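Arm coming to our refurb bench, what happens to the people on it?

Asked in Work and Workplace – Repair and Refurbishing

Posted by paller_bench

I work at a computer refurbishing shop in Stirkmont. We take in retired office desktops, strip them, test the parts, and build up the good ones for resale. There are 12 of us on the benches across two shifts.

In April management told us we would be getting a robot arm for teardown. The first one is now on bench 2 and it works alongside whoever is assigned there. They say no one is losing their job. They also say the daily target will go from 14 towers per bench to a number they haven't given us yet.

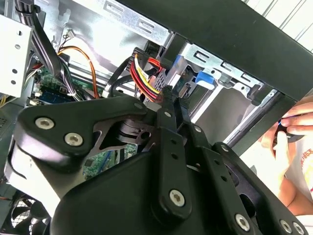
Drive removal is the part they want it to take over first. On paper it makes sense, as every tower has at least one drive and it's the same motion all day. In practice half the job is getting to it. The red and yellow power wires run right through the middle of the case and the fingers have to come in past them, so a person still ends up with a hand inside at the same time. I don't mind that so much. What I mind is that I used to set my own pace and now I wait on it, or it waits on me and a timer shows how long.

What I want to know from people who have been through this:

Did your job get better or worse after the first few months?
Did the pay grade change, up or down?
Is there anything we should ask for in writing before the new target is set?

I have been here long enough to remember when we did this with no test software at all, so I am not against new equipment. I would like to know what to expect.

Fathima Karunaratne
Marked as most helpful

I was a teardown tech at Dudel when they put in arms on the laptop line, and I'm now the line lead there. I can tell you how it went for us. Your shop may be different.

The first two months were worse. Output dropped and everyone was in a bad mood. The arm was fine on clean, common models and slow on everything else, so the people ended up with all the odd units: stripped screws, swollen batteries, cases someone had glued. Those were always the slow ones, but before they were mixed in with easy ones. Take the easy ones out and your day is all problems. If the target still counts units, you will look slow on paper while doing harder work. That is the thing to get in writing. Ask that units handled by hand be counted separately from units the arm finishes, with a different number for each.

Second, ask who gets trained on it. At Dudel the first plan was to send only the supervisors. Shanthi Rathnayake, who had been on the bench longer than any of us, asked for bench staff to be included and they agreed after some back and forth. Four of us did the course. It came with a grade change, 50 cents an hour to start, more later. It wasn't a lot, but it meant that when the arm stopped we could clear it ourselves and not stand around waiting for a supervisor to come over from the other building. 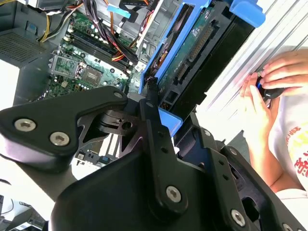 Tower on its side with the drive still in its blue caddy, a person working at the edge of the case.

Third, find out what the timer is for. Ours was set up for the machine's cycle and somebody started using it for people. We objected and it was taken off the screens. The data is still kept, but it isn't used in reviews, and that is in the shift agreement.

My own job got better in the end. My wrists are better too. I do miss being left alone with a stack of machines and the radio. With the arm you have to watch where it is and keep checking on it, and you can't drift off the way you could before.

As for jobs, we did not lose anyone right away. When two people left they weren't replaced. I would ask about that directly.

yuen_parts

They will say no layoffs and then cut the second shift. Seen it. Start looking now.

gridley

Not really an answer to the pay part, but on the waiting. We have a similar setup for testing returned printers. The waiting got a lot better when they let us work two units at once, so you prep one while the arm is busy with the other. It needs a wider bench and somewhere to put the second unit. Ask before they bolt everything down, as ours had to be moved and that took weeks to get approved.

Also I don't agree with the person above. We still have both shifts.

Comment from paller_bench

Thank you, the separate count is a good idea and I hadn't thought of it. We have a meeting with the site manager on Friday, June 25, 2021 and I'll bring that and the training question. Bench 2 is already bolted down so I'm too late on that one, but the others aren't.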